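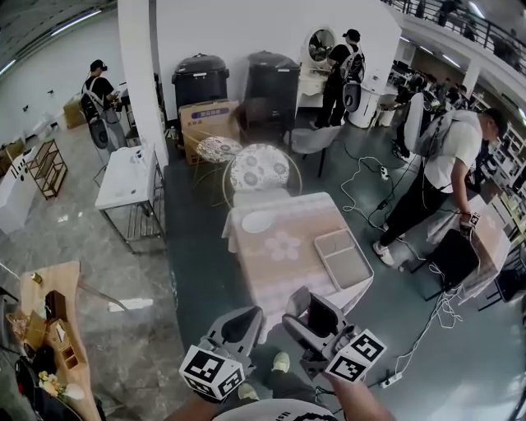

**手工与机器 ｜ 工坊来信**

先说手指。灰色塑料，两根，往里弯，像螃蟹钳子但没那么凶。Žofie Dvořáček 把它递给我的时候只说了一句：别夹自己。

我当然夹了自己。

Idley 工坊在 Porden 老货场那一头，从车站走过去一路都是装卸坡道，八月，热得人没话讲。进门右手边有楼梯上夹层，栏杆后面常有人站着往下看，底下是一排一排的工位和架子，再往前才是我这次要写的那块地方：几件家具，铺着花桌布的小桌，镜子，椅子，地上拖着白色电源线。第一次来的人多半会以为有谁在搬家。

他们在教机器收拾桌子。准确点，他们在给一台还没装完的机器攒教材。机器叫 Bramley，名字是从一个苹果箱子上抄下来的，那箱子后来拿去装螺丝了。

## 从一个盘子开始

Žofie 本行修缝纫机。家里的工作台上现在还有三台等着换皮带的，她说这个月肯定弄完，上个月也这么说。做 Bramley 是前年冬天的事，她母亲手腕动了手术，洗碗端盘子都不行，她就想，能不能弄一只手臂装在餐桌边上，吃完饭把盘子推到托盘里，再把托盘推过来。就这么点事。

“我以为两个月。”她说。

手臂本身倒是快。铝管，旧打印机上拆的导轨，电机是从 D'Amico 买的。D'Amico 是 Porden 唯一一家还肯零卖的五金电机铺子，老板卖东西要先问你干什么用，答得不好他不卖给你。Žofie 说收桌子，他想了一会儿，给她换了扭矩小一号的，说大的会把桌子掀了。她当时不太高兴，后来回去谢过他。

麻烦在“会不会”。手臂能动，能走到你叫它去的坐标，盘子换个地方它就傻了，照样去老地方夹空气。她写过一阵子规则，如果盘子在左边，如果盘子压着叉子，如果桌布起皱。写到后来程序比她所有缝纫机的说明书加起来都厚，结果桌布换一块花的，全废。

“花的那块是 Emília 带来的。我恨了那块布一个星期。”

现在那块桌布留在小桌上，粉白色，印着很大的白花，上面放着浅灰色托盘和一只白圆盘。就是要难看懂的。

## 拿在手里的夹子

转弯是 Rostislav Gajdoš 带来的。他在工坊后面那排做木工，给乐器修琴颈，跟机器人八竿子打不着。有天他看 Žofie 拿遥控手柄操作手臂，一只盘子夹了一下午，说了一句：你自己拿着夹子去夹不就行了。

她先是生气，然后去查。然后发现已经有不少人这么干：人手里拿一只跟机器手一样的夹爪，人来做动作，摄像头看着，把夹爪怎么走、什么时候合拢全记下来，再拿去训练。手臂都不用在场。

于是有了现在这套东西。手持的灰色夹爪，左右各一只，靠近底座的位置装着白色方块，方块面上贴满黑白格子的标记。标记给镜头认位置用，黑白格子打印歪一点点都不行。Žofie 第一批是用家里喷墨机打的，墨洇了，方块在软件里抖得像在坐拖拉机。

“我盯着屏幕看它抖，还以为是我手抖。喝了一天的无咖啡因。”

第二批改激光打，哑光纸，贴之前用酒精擦面，贴的时候用旧信用卡从中间往两边刮。气泡一个都不能有。这一步现在归 Blažena Kolář 管，她以前给橱窗贴字，手极稳，贴完了不许别人用手指头碰，碰了要挨骂。我碰了，也挨了。

夹爪的指头换过好几版。最早是直的，夹盘子边会打滑，夹布倒是好。后来弯了一点，盘子好了，布又老是从弯的地方漏出去。现在这版弯度是 Rostislav 用凿子在木样上削出来的，他不肯画图，说画图削不准。削完拿去扫描，扫描完再打印。Žofie 对这件事的意见是：绕了一大圈，但是就这个好使。

指头内侧她试过贴自行车内胎，试过硅胶烘焙垫，剪成小条。烘焙垫赢了。剩下那大半张还在工坊厨房，照样烤饼干，缺了一角。

## 背上的东西

再说背包。

夹爪要供电，镜头要供电，数据要有地方存。一开始全部走线，一根线从人拖到墙边，转个身就绕住腿。Emília Zeman 在上面绊过，没事，膝盖青了一块，站起来就说要背着。她在 Porden 的医院做过器械维护，见过人背氧气瓶，觉得这点重量不算什么。

于是背包。有白的，有灰白的，大小也不一样，因为是不同时候做的，谁有空谁做。大的那种背起来像要去爬山。里面是电池、一块小电脑、一个风扇，风扇声音我形容不好，像有人在你后脖子上一直叹气。

重量是 87 这个数字的来源，我在本子上抄了好几遍。电池单节能撑 87 分钟。Emília 测的，测法是背着它擦了一遍自己家的窗户，擦到它断电。擦完窗户特别亮。

87 分钟其实用不完，人先累。弯腰最累。收椅子上的布、捡地上的东西，背着一坨硬家伙往下弯，腰那儿会有根筋提醒你几岁了。Jozefína Zelenák 教瑜伽，被拉来看过一次，看完把所有人的肩带都收短了，然后在门口贴了张纸，上面写：先屈膝。纸现在还在，就是没什么人看。

她还改了腰带的位置，往下挪了一掌。这个改动我试了前后两种，差别之大。之前背二十分钟想骂人，之后背完才想骂人。

## 一下午

我背了。写这种稿子不背说不过去。

戴帽子，背包上肩，扣胸带，扣腰带，左手夹爪右手夹爪，然后你就站在那儿，像一个准备去夹娃娃的登山队员。低头能看见自己两只鞋，鞋前面是两只灰钳子。手突然变短了，又变长了，很怪。手指头的感觉到手柄为止，再往前全靠猜。

第一件事：把盘子夹到托盘里。

夹不起来。真的夹不起来。盘子薄，贴着布，钳子一碰它就跑。人手会先用指甲抠起来一点，钳子没有指甲。我追着那个盘子在桌上走了半圈，桌布跟着一起走。

“这个好，”Žofie 在旁边说，“别停，这个留着。”

后来我才明白她为什么要留。机器将来也会遇到盘子跑掉，得看过人怎么追。全是一次成功的动作，学出来的东西一出错就愣住，跟她最早写规则那会儿一模一样。所以笨拙也收，只要最后收得回来。收不回来的另外放，她叫那个文件夹“汤”。我的前两段都进了汤。

诀窍是 Blažena 教的：一只钳子压住盘子对面的边，让这边翘起来，另一只从下面进去。听着简单。做起来要忍住不用自己的手指去帮，我有一次直接把夹爪放下用手拿了，大家都没说话，Blažena 叹了口气，比风扇响。

第二件事：椅子上的布。深色椅子，上头搭一块浅色带花纹的布，要弯腰过去，夹住，提起来，别把椅子带倒。这个我做得还行。布对塑料指头很宽容，随便夹住哪里都算夹住，难的是叠。叠我放弃了。

第三件：梳妆台。白的，上面一面圆镜子。镜子很讨厌，镜头会从里面看见另一只夹爪，标记方块也是反的，软件有时候会问自己到底有几只手。Žofie 本来想把镜子拿掉，Emília 不同意，她说谁家没镜子。吵过一阵。镜子留下了，软件那边加了一条判断，反着的标记一律不认。写这条判断花了 Rostislav 的侄子一个周末，报酬是一把修好的尤克里里。

做完三件我下来喝水，T 恤后背有一个背包形状的汗印。衣服没法要了，也没法不要，还得穿着坐车回去。

## 地方怎么来的

Idley 原先是存家具样品的仓库，所以有夹层，有柱子，有那么高的顶。工坊租下来的时候里面剩了不少东西，椅子柜子架子，按理要清走。Žofie 那时候还在家里做，客厅塞不下两个人，就来问能不能用这些家具。

工坊管场地的是 Jozefína，瑜伽也是在这儿教，早上六点半，机器人下午。她开的条件：用完归位，电线不许横过楼梯口，不许在上课的时候开风扇。前两条守得还行。

电线这事我要多写一句。背包是无线了，可是别的东西还要电，插排放在地上，白线在深灰地面上倒是很显眼。走路的时候得记得抬脚，背着东西的人看不见自己后面，别人要替他看。这里的规矩是谁没背谁喊。喊“线”，就一个字。我在那儿一下午听到好多声“线”，回家路上看见人行道裂缝还想喊。

家具摆法每隔一阵要动。桌子往左，椅子转个方向，花换一束真的假的都行。动得太勤，数据倒是好了，人又找不到东西。木架子上原本放工具，结果有一次练“把东西放进格子”，有人把 Rostislav 的刮刀也放进去了，放得很好，动作很漂亮，他找了一上午。

现在那段数据被当作范例，刮刀还给他了。

也有人嫌。楼下几个做皮具的一开始抱怨地方被占，说好好的人不干活，排着队假装收拾屋子。这话不算冤枉。后来他们其中一位下来试了一次，夹布夹得比谁都好，手上有数，皮料摸惯了的，现在隔三差五来背一会儿。抱怨还是抱怨，边背边抱怨。

## 机器呢

问得好。Bramley 本体我去的那天在 Žofie 家里，拆着。肩关节的齿轮磨了，等 D'Amico 到货。我后来单独去她家看，三台缝纫机旁边，手臂横躺在一条旧毛巾上，比我想象的小，白漆只刷了一半，手腕上装着跟人手里拿的一模一样的那对灰指头。

她装好肩膀，给我跑了一段。

桌子，盘子，托盘。手臂过来，停一下，左边压，右边翘，从下面进去。Blažena 那一招。我认得出来，连中间那个犹豫的小停顿都像。盘子起来了，歪着，晃得我心里一紧，然后放进托盘。咔哒一声。

第二遍它把盘子推到了桌边，没掉，也没捡回来，就停在那儿。Žofie 按了停，在本子上写了点什么。

第三遍它去夹了盐瓶。

“盐瓶没教过。”她说。语气像家长会。

她母亲在隔壁看电视，手腕早好了，现在自己端盘子，端得很快，还嫌机器慢。我问 Žofie 那还做不做，她看了我一眼，开始找六角扳手。找的时候讲了一大堆接下来要弄的：左手还没有，现在只有一边，两只手的数据只能先用一半，很浪费。手腕要再加一个自由度。漆要刷完。漆说了一年了。

钱的事也问了。她不肯给总数，说一算出来就不想干了。大头是电池和镜头，夹爪反而便宜，塑料加打印时间，坏一只不心疼。电机如果重来一次，还是买 D'Amico 的，还是听老板的买小一号。

## 想自己弄的话

编辑让我写点实用的，我把她们几个人说的混在一起，谁说的都有，记得乱。

标记纸用哑光的，反光的在窗边一律完蛋。方块的棱要直，打印完拿尺子靠一下，翘了就重打，别想着糊弄过去，Blažena 原话比这个难听。

夹爪先做一只。做顺了再做第二只，不然错误也是成对的。

指头里面贴软的。烘焙垫，剪之前问一下家里人。

背包里的风扇朝外吹，别朝人。Emília 第一版朝人。

先收一样东西，盘子就盘子，收到烦了再加第二样。Žofie 一开始什么都想教，刀叉、杯子、餐巾、果酱瓶，每样都只有一点点，结果哪样都不会。

每段录完立刻看一眼。镜头被帽檐挡住这种事，录的时候根本感觉不到，录了一下午全是黑的，有过，她们不愿意细说。帽子可以戴，檐要窄或者往上推。

存硬盘的时候名字起清楚。“新的”“新的2”“最终新的”，全有，在 Žofie 的桌面上，别学。

还有腰。先屈膝。

我走的时候场地还没收。有人在跟谁商量明天把小圆桌挪到柱子那边去，Jozefína 从夹层上喊了一声，说六点之前把垫子的位置让出来。底下答应得很快，没人动，又有人喊“线”，我抬了一下脚。

齿轮后来到货了，Žofie 发消息来说装上了，肩膀不响了。盐瓶的事还没解决。她在考虑要么教它盐瓶，要么换个盐瓶。

*Idley 工坊每天下午开放参观，进门请走左侧，别踩线。想背一次的话提前跟 Emília Zeman 说，穿不怕出汗得衣服，鞋要跟脚。*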